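Why Does My Dog Eat Grass?

Posted November 20, 2022

I have a dog called Skikside. Yes, it's a funny name. She's named after a sled my family used to have, and she pulls about as hard as one. Every morning we go out the back door, she sniffs the fence, she sniffs the hose, and then she starts chewing the lawn like a tiny cow!

Maybe your dog does this too. A lot of kids have asked me if it means their dog is sick, or hungry, or just a bit strange. So let's talk about it.

First, is grass dog food?

Not really. Dogs can eat lots of different things, meat and some plants too, but their bodies aren't built to get much out of grass. A cow has one big stomach with 4 parts, and tiny living things inside help break the grass down. (Tiny living things in your stomach! Cows don't seem to mind.) A dog has one plain stomach with one part, a lot like yours. So when Skikside swallows a blade of grass, it often comes out the other end still looking like a blade of grass. I'm the one who cleans up the yard, so I know.

Then why do they do it?

People who study dogs have a few ideas, and they don't all agree. I like that, because it means there's still something left for you to find out when you grow up.

One idea is that dogs got the habit from wolves. Wild wolves sometimes eat grass, and scientists have found bits of it in wolf poop. (Some people's job is looking through wolf poop. I think that's a great job.) It may be that grass helped push worms and other nasty things through a wolf's belly, and dogs have kept on nibbling ever since, even the ones that sleep on a pillow.

Another idea is that dogs just like it. Fresh grass is wet and crunchy and smells interesting, especially in spring. Skikside is very picky. She walks right past the dry patches and goes for the long juicy bits by the drainpipe.

And sometimes a dog is bored. If you were stuck in the yard with no ball, no friend and nothing to read, you might start chewing something too.
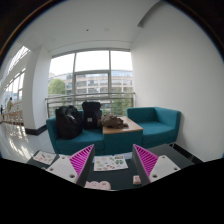

But doesn't grass make dogs throw up?

Sometimes it does! For a long time people thought dogs ate grass because their tummies hurt and they wanted to be sick. When researchers asked lots of dog owners about it, though, most of them said their dogs seemed fine before they ate grass, and most of the dogs didn't throw up afterward. So a dog with a sore tummy might eat grass, but a dog eating grass usually doesn't have a sore tummy. Read that one twice if you need to. I had to write it twice.

When should you tell a grown-up?

A nibble here and there is okay for most dogs. Go and tell a grown-up if your dog:

throws up again and again
won't eat dinner
has runny poop or blood in it
suddenly eats a lot more grass than usual
seems sleepy or sad, or doesn't want to play

The grown-up can call the vet. Vets get asked about grass all the time, so it's not a silly question.

What about grass that isn't safe?

Some people spray their lawns to kill weeds or bugs, and those sprays can hurt a dog. If you see a little sign stuck in the grass, keep walking. Some garden plants are dangerous too. Lilies of the valley, daffodil bulbs and azaleas can all make a dog very ill, so don't let yours munch in the flower beds. If you think your dog has eaten one of those, tell a grown-up right away, even if your dog looks fine.

Can I get my dog to stop?

You can try. Please don't yell or yank on the leash, it only scares them. With Skikside I say her name in a silly high voice and hold out a treat, and when she looks up at me she gets it. After that we run! She's so busy running that she forgets about the lawn, at least until we get back to the drainpipe.

Something to try at home

Get a notebook and be a dog scientist. Every time your dog eats grass, write down the time, what the weather was like, and if it was before or after a meal. Keep it up for 13 days. My notebook says Skikside likes grass best before breakfast and right after rain. I'd love to know what yours says.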